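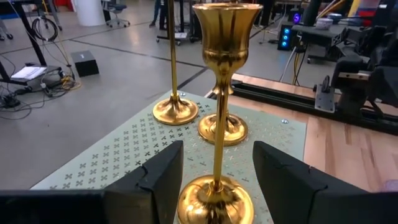
Project report: picking up candlesticks with the arm
Nomvula Mnguni
Group Oyelaran, robotics club, spring term

What we set out to do

The task on the sheet was "grasp and re-place a tall thin object without knocking its neighbours". Other groups chose bottles. We chose candlesticks, three of them, gold, because they were in the props box and because the supervisor said they'd be horrible. They were horrible. Tall cup at the top, thin stem, round domed base, and shiny all over.

The idea: arm comes in low, two fingers either side, close, lift, put down on a marked spot. Camera sits at the wrist looking out between the fingers. No second camera. We wanted to see how far you get with just the one.

Team names for things, so the rest makes sense. The arm program is called Prandent (named by last year's lot, don't ask me). The labelling tool is Gommont. Our own bit, the part that decides where to close, is Hekico. Hekico is the only part we wrote from scratch so be kind.

Setup

Candlesticks go on the pale green plate with the little crosses punched through it. The plate is useful, the crosses are in a regular grid so you can say "four across, six back" and the next person can put the thing in the same place. We wrote start positions in the notebook like that. It's screwed down. Before it was screwed down we lost an entire afternoon's positions because somebody leaned on the table.

Next to the plate is bare wood tabletop and then the black rail along the far side. Rule: nothing on the wood while the arm is live. Broken twice, both times a mug.

Fingers are the flat angular ones, matte black. We asked about the rounded ones but they were with the other group until March and by then we had too much data with the flat ones to swap.

Each run goes like this
- reset arm to home
- place candlesticks from the notebook
- start recording
- one person drives, one person has a hand by the stop button
- drive in, close, lift, hold, put down, back off
- stop recording, write pass / fail / odd

"Odd" was meant for rare stuff. It got used a lot. More on this later.

Collecting the runs

Target was 1000 driven runs. We ended on 1047, the extra ones are from the last evening when we were going well and didn't want to stop. After checking we threw out 251, which hurt. That leaves 796 for training and testing.

Why runs got thrown out, in order of how annoying:

Wrong start position. Notebook said one thing, the recording shows another. Mostly from the first weeks when we were using both corners of the plate as the zero. Pick ONE corner. We now use the back left.

Recording started late. Driver was already moving. You'd think we'd learn.

Labels missing. Somebody did a whole session and wrote only "good". Good what.

Somebody walked through. People use the floor behind the bench as a short cut, and the wrist camera sees a long way past the plate. At first we threw out every run with legs in the background. Then we stopped doing that, because the finished thing has to work in the same room with the same people in it, and the runs with legs were otherwise fine. We went back and put those in again. The count above is after putting them back.

Driving is harder than it looks. From the wrist view you lose the base once you're close, then it's just stem and your two fingers, and depth is a guess. My trick was to watch the dome at the bottom and close when it sat in the middle of the gap. Another driver watched the cup. We both passed at a similar rate so I don't think it matters, but our recordings look different from each other and I suspect Hekico got a bit confused by that. Should have agreed a style at the start.

What went wrong with gold

Reflections. The whole room is in there, bent into stripes. When the arm moves the stripes move, and our first version of Hekico followed the stripes instead of the object. It would line up beautifully on a bright band near the edge of the cup, close the fingers, and get air. Or worse, nudge the cup sideways.

Things we tried:

Blinds down. Helped a bit. Then the lights on the equipment behind the bench showed up more, so one reflection traded for another.

Paper round the stem. Works perfectly and is cheating. Supervisor said no.

Matte spray. Not our candlesticks to spray.

Using the outline only. This is what we kept. Hekico finds the two edges of the stem low down, checks they stay parallel for a few pictures in a row, and ignores everything inside them. Brightness inside the edges isn't used at all. Simple, and the biggest jump of the entire project. I wish we'd done it before writing all the other stuff.

The hiding problem

Second big one. With three the same on one plate, the one in front covers the one behind. From low down the middle one can nearly vanish behind the front stem and you just get a slice of base poking out, and maybe a bit of collar under the cup. Version 2 of Hekico sometimes took the front stem and the base behind it as one fat object and opened the fingers too wide, then came in too far and pushed the lot.

Fix one: always take the nearest first. Sounds obvious. It needs to know which is nearest though, and with one camera that's not free. We used the position of the base in the picture, lower down means closer. On a flat plate that's fine. It would break on a shelf or a slope, we didn't test.

Fix two: look twice. Arm comes to a pause point, takes a look, slides a bit to one side, looks again. If there are two bases where before there was one, start over with the nearer. Adds a couple of seconds to each go. Nobody minded.

Didn't manage: picking the middle one on purpose with the front one still there. The fingers are too chunky to get in. Not a software thing, you'd need to come from above and the cups are in the way. Listed under future work.

Results

I'm not putting the big table in here, it's in the shared folder with the notebook scans. Short version.

One candlestick alone on the plate: reliable. Fails are nearly all from starts close to the edge of the plate where the arm has to reach across itself.

Two, spaced apart: nearly as good.

Three, spread out: good for the first pick, a bit worse for the second, and the third is the same as one alone, which you'd expect.

Three in a bunch: poor. Better with the second look but still poor. If I was giving marks I'd say pass with a worried face.

Putting down is worse than picking up in all cases. The dome isn't heavy enough to forgive you if it lands tilted. We release when the motor feels a push back from the plate, but if one side of the base touches first you get the push early, the fingers open, and it rocks. Usually settles. Sometimes takes its neighbour with it. We added a slow lower for the last bit of travel and that helped more than anything clever did.

About the "odd" label. When I went back through them a lot were passes where something looked wrong, like the object turning in the fingers on the way up. The stem is thin and smooth and the pads are flat so it can twist. We counted those as passes as it ended up upright on the spot. Another group might not, so don't compare our numbers with theirs without reading there rules first.

Stuff I'd tell next year's group

Do the cable check every session. Arm cables, then the ones hanging by the tower, then the ones on the floor. We had one dropout in the middle of a lift and it took ages to find a plug half out.

Back up the notebook. Take a photo of each page before you go home.

Swap drivers every half hour. Runs get sloppy after that, you can see it in the pass rate.

Wipe the gold with a dry cloth before you start. Fingerprints change how the edges look.

Don't add a second version of anything on demo day. We did and had to roll back at ten past nine with parents coming in at half past.

Name your files properly. final_final_NEW is not a name.

Who did what

Building the bench position sheet, most of the driving, this report: me. Hekico edge finder and the second look: shared between the whole group, argued over by the whole group. Labelling in Gommont: everyone took turns, badly at first. Slow lower: came from a first year who was only watching, credit is in the notebook.

Future work

- rounded fingers, same runs, compare
- thin rubber on the pads to stop the twist
- a mix of objects so it isn't only candlesticks (bottle group said we can have theirs)
- pick from above for bunched ones
- sort out release so it waits for the base to be flat
- one driving style, writen down, before anyone records anything

Code is in the club folder under Oyelaran. Readme is half done, I'll finish it after exams. If it doesn't start first time check that Prandent is running before you open Hekico, it has to be that way round.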